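# The bottle did not slip by itself

In August 2023 I sat in a meeting at Trulitcombe where a fault report of one page was read aloud. The report said: "Bottle slipped during transfer. Operator reached in. Operator reminded of procedure." Then we went to the next point. I have thought about these three sentences many times, and I want to say why I find them wrong, although each of them is correct.

First the facts. We have a table with two robot arms, and we teach them to work with things from an ordinary kitchen. The task of that month was simple to explain to a visitor. One arm takes a metal bottle, lifts it over the table and pours a little water in a plastic cup. The other arm may steady the cup if it needs to. The pouring program had done its work for most of the spring, and people had stopped to watch it closely.

On run 292 the right arm closed on the bottle, the software wrote "grasp confirmed," and the arm started to lift. When it turned the wrist, the bottle went down through the fingers. It was full that day. The water went over the table and toward the joint of the arm, and my colleague Leilani Achterberg, who was standing at the side, put her hand in to catch the bottle. The arm was still moving. It touched her forearm and she had a bruise. Nothing more, and I am glad to write it.

Now to the report. "Bottle slipped" makes the bottle the one who did something. But a bottle has no plan. We changed the closing force of the gripper 12 days before, because somebody complained that the fingers were leaving marks on softer objects. The new value was good for cups and sponges. For a smooth bottle with water inside it was too low, and the change was written in a file which the people at the table never open.

Then "grasp confirmed." I asked Sunita Thibodeaux, who knows this software better than I do, what these words are based on. She showed me. The program looks at how far the fingers have closed. If they stop before they meet, it concludes that something is between them. So the message should be read as "there is something between the fingers." It says nothing about how strongly it is held, or if it is held at all. We had printed a hope on the screen and we read it as a measurement. I did so myself, every day.

I don't think the person who chose these words was careless. When you write such a program late in the evening, "confirmed" is a natural word. It is shorter than the truth. My complaint is that words like this get old together with a machine, and new people learn them as if they were facts.

The third sentence is the one which makes me really unhappy. "Operator reminded of procedure." Our procedure says that hands stay outside of the taped area while the arms are enabled. Leilani knew it. She had explained it to me in my first week! But a full bottle was falling onto electrical parts and the stop button was on the other side of the table, behind a monitor. She had perhaps half a second. A reminder changes nothing in that half second. To move the button changes it, and to move the button costs one cable and an afternoon.

I hear the opposite opinion often, and it deserves a fair answer. An engineer from Hurkell, where they run bigger arms than ours, told me that if you excuse one hand inside the line, you will soon have many. With an arm that can break a bone, he said, the rule must be stronger than the reflex. I agree with him about the rule. I would not remove a word of it. But I notice that at Hurkell they also have a light curtain, which cuts the power when a hand goes in. They do not trust the rule alone either. They have money for a second thing behind it, and small labs have often only the rule and a person to blame.

What did we change? Less than I wanted. The message on the screen now says "fingers stopped." The stop button has a twin on the near side. Before pouring, the arm makes a short lift and waits, and one of us must look at the bottle and press a key. We also work with the bottle empty for all practice, and water is allowed only after 47 clean lifts in a row with the same force value. If someone changes the value, we start again from zero. This is slow and people groan about it. About 2000 practice lifts were made by October, and I believe a good part of them could be called boring.

I like them boring. I stand near the table now and look at the fingers before I look at the screen. It is a habit I had lost, and it came back only with practice.

Before and during the lift, with the bottle open and the cup standing on the table:

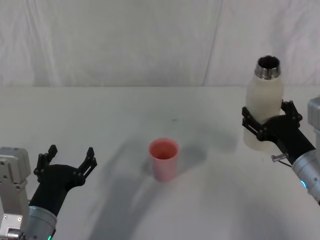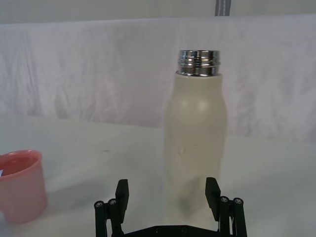
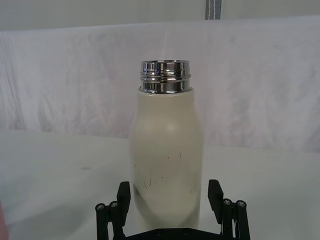 I should add that the old report is still in the folder, with its three sentences. I asked if we could correct it and was told that reports are not changed after they are signed. So I wrote a second page and put it behind the first one. It has the date of the force change, the name of the file, the place where the stop button was, and what "grasp confirmed" meant in the code. Leilani read it and added one line by hand, that she would probably reach for the bottle again.

I think this line is the most useful one in the folder. It tells the next person who designs this table what a human being will do there. If our cell is safe only when Leilani is a different kind of person, then it isn't safe, and a lab which writes this down is ahead of a lab which writes "reminded."

There is one more thing I could not get accepted. I would like every status word in our software to have a note beside it saying which sensor it comes from. Sunita supports me and has begun with the gripper messages. Our neighbors at Prustcombe say it would make the screen too crowded, and they may be right about their screen, which is small. For ours I will ask again when the budget for the new controller is discussed. Until then I keep a printed list, taped to the leg of the table, and Greenberg, our youngest student, has already found two mistakes in it.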